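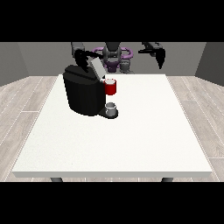

Coffee cell — weekly check, table 3
Site: Landside
Date: 6/15/22
Checked by: Gemechu Tesfamariam
Signed off: Notburga Koller (pending, see item 9)

1. Sim pass before live run. Done. Ran the lid and cup routine in the Stakmont scene first, both arms. No contact with the table edge. Leave the old scene file alone, someone saved over it in April.

2. E-stop. Both buttons OK. Button by the door is stiff — works, but you have to mean it.

3. Table. Level, bolts snug. Keep the front half clear during a run. Wiped down.

4. Coffee machine position. Drip tray faces front, machine on the back half and left of center. Had crept 3 mm since last check, put back on the marks. Marks are wearing off, need new tape.

5. Lid. Opens and stays up. Hinge a little loose, watch it. Do NOT let the left arm push past the stop, that is how we lost the last one.

6. Cup under spout. Cup goes on the tray before the arms are enabled. By hand. Arms homed first.

7. Grippers. Left fine. Right one slow to open on the first cycle after power up, fine after that. Pads cleaned. Aebischer pads on order, old ones good for maybe some 30 more hours.

8. Shoulder ring cover. One clip missing at the back, zip tied for now. Not pretty. Check the tie at every shift change untill the clip comes.

9. Right arm cable. Rubbing at the elbow. Jacket scuffed, no wire showing. Wrapped it. Notburga wants to look before she signs. Slow speed only till then.

10. Cycle test. 104 cycles, lid open, load, lid close. Two stops, both on lid close, both cleared with a reset. Logged under fault 127. Noltomeck has the log, no answer yet.

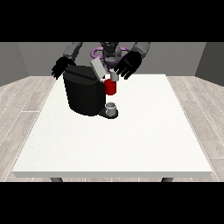
Can the cell stay in auto while someone swaps the cup?

Only in hold, with the arms homed and the enable key out and in your pocket. Hold by itself does not count. If the key is stuck in the panel use the e-stop and do a full restart after.

11. Water tank. Filled with the machine off and unplugged. Small drip at the tank seat, dried it, checked again at end of shift, dry. Cord is clear of both arms.

12. Floor. Swept. Mat still curls at the right side, trip hazard, told the office agian.

13. Signs and labels. Pinch point sticker on left forearm peeling. New one in the drawer, not put on yet.

Open: 4, 7, 8, 9, 10, 12, 13
Next check — same list, add elbow cable on the left arm too. G.T.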